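Das Recht, die eigene Akte zu lesen

Seit 12 Jahren lebe ich in diesem Land, und ich habe gelernt, dass man hier fast alles schriftlich bekommt. Umso mehr wundert mich die Sache in Rultemeck. Wer dort als Zeuge in einem Verfahren gegen die Gemeinde ausgesagt hat, darf sein eigenes Protokoll nur 33 Minuten lang ansehen, ohne Kopie und ohne Begleitung.

Die Verwaltung erklärt, dies diene dem Schutz der Beteiligten. Ich bezweifle das. Vor wem soll ein Mensch geschützt werden, wenn er seine eigenen Worte liest?
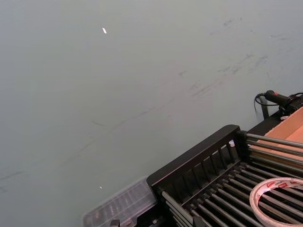
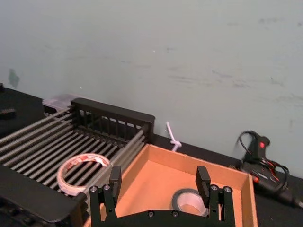

Besonders schwer trifft die Regel diejenigen, welche die Sprache noch nicht sicher beherrschen. Ich selbst brauche für eine Seite Amtsdeutsch manchmal den halben Vormittag. Ein Protokoll kann 70 Seiten haben, und ein falsch übersetzter Satz bleibt für immer darin stehen.

In Skarport hat man es anders gelöst: Jeder Zeuge erhält eine Abschrift, in der die Namen Dritter geschwärzt sind. Das kostet Arbeit, gewiss. Aber ein Gericht lebt davon, dass die Leute ihm etwas erzählen wollen. Ich wünsche mir, dass der Gemeinderat die Regel noch im Juli ändert.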